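Betriebshandbuch Gästehaus Trevness – Abschnitt 40: Abräumen des runden Esstisches

1. Tablett an der Tischkante abstellen. Der Drehteller in der Tischmitte bleibt frei.
2. Schalen einzeln aufnehmen und auf das Tablett setzen. Reste vorher in den Abfallbehälter geben.
3. Essstäbchen paarweise einsammeln.
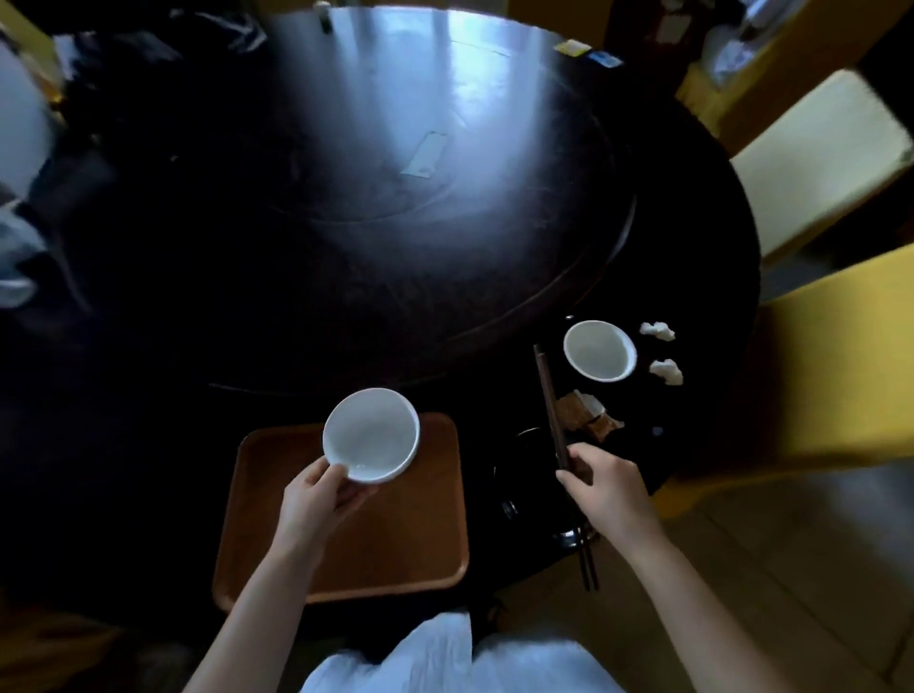 Abb. 91: Abräumen von Schalen und Essstäbchen mit Holztablett

4. Papierservietten und Speisereste zuletzt entfernen, danach die Tischplatte nebelfeucht wischen.

Hinweis: Das Tablett ist für Lasten bis zu 2498 g zugelassen.

Vorsicht: Keine Scheuermittel verwenden – glänzende Holzflächen verkratzen leicht.

Zuletzt aktualisiert: September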